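Panneaux muraux de l'atelier : que faire du joint entre deux teintes ? 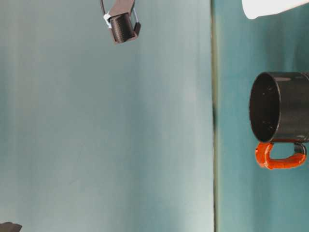

Le joint entre les deux panneaux, avec la petite marque noire à mi-hauteur.

zofia_bednarek
Bonjour à toutes et à tous ! Je me lance enfin, après vous avoir lus pendant des mois (merci au passage, j'ai tant appris ici). Nous refaisons petit à petit notre atelier et j'ai choisi un bleu-vert pâle et mat pour la grande partie, avec un panneau plus sombre à côté. La teinte me plaît énormément, elle est douce et elle repose les yeux, mais cette ligne entre les deux me chiffonne. Et puis il y a cette petite tache noire, en plein dessus, que je n'ose pas frotter. Vous feriez quoi, vous ? Un couvre-joint, du mastic, rien du tout ?

Malachy_NB
Bienvenue Zofia ! Très joli ton, vraiment, on dirait un peu la cuisine de ma grand-mère (c'est un compliment, j'y ai passé tous mes étés). Pour ma part je poserais un couvre-joint fin, 12 mm, dans la couleur du panneau foncé. J'ai pris le mien chez Rusnák en janvier, il n'a pas bougé.

deoksu
Pas d'accord avec Malachy, désolé ! Un couvre-joint, ça attire l'œil et ça ramasse la poussière. La ligne est fine, je la laisserais vivre. Pour la tache, une gomme blanche toute bête, sans appuyer, et surtout pas d'éponge abrasive : sur du mat on se retrouve avec un rond brillant, et là on le voit tous les jours, croyez-moi.

Malachy_NB
Mon cher Deok-su, ma poussière et moi vivons très bien ensemble :) Mais d'accord pour la gomme.

chepkoech.m
Je trouve aussi des différences de ton dans le bleu-vert, plus clair au milieu et plus bleu vers la gauche. C'est peut-être juste l'éclairage ? Regarde à un autre moment de la journée avant de tout reprendre, j'ai failli repeindre 3 murs pour une histoire de lampe...

zofia_bednarek
Oui, je le vois aussi, il y a comme de légères traînées verticales. J'avais mis ça sur le compte de la lumière, je vérifierai demain matin avec les volets grands ouverts.

ilango_g
Si tu pars sur du mastic, fais d'abord un essai sur une chute. Le Wosano que j'avais acheté a jauni chez moi, je ne le reprendrais pas.

zofia_bednarek
Merci à tous, vous êtes adorables ! Je commence par la gomme ce week-end et je garde l'idée du couvre-joint sous le coude.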